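Interior Surfaces, Unit 2: Pattern Repeat

Read pages 20 to 24 of the Koivisto packet before the September lab. A repeat is the distance from one motif to the next identical one. Large motifs usually mean more waste at each seam.

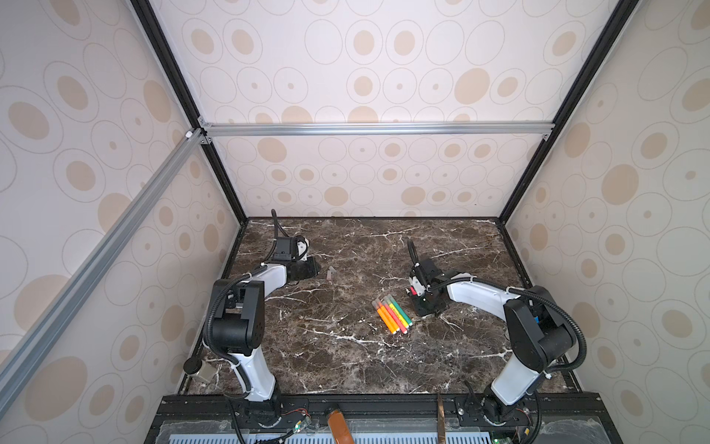 Fig. 1. Oval print in cream and tan, with dark marble.

Straight match: motifs line up across the seam at the same height.
Drop match: every second strip shifts down, often by half a repeat. Add one repeat per strip when ordering. 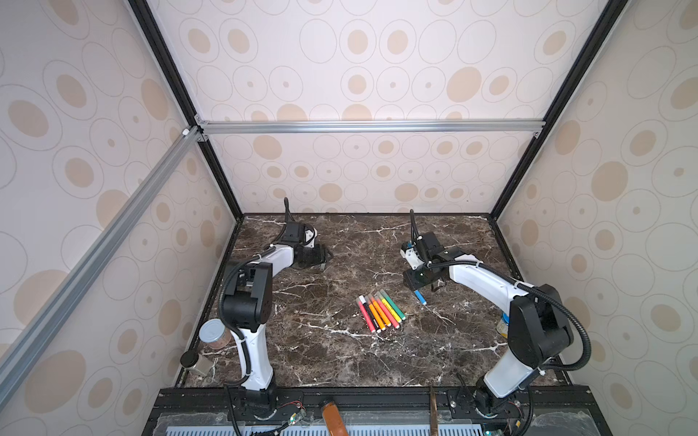 Exercise
The Butcombe hallway needs 252 inches of wall width covered. Work out the strips for both match types.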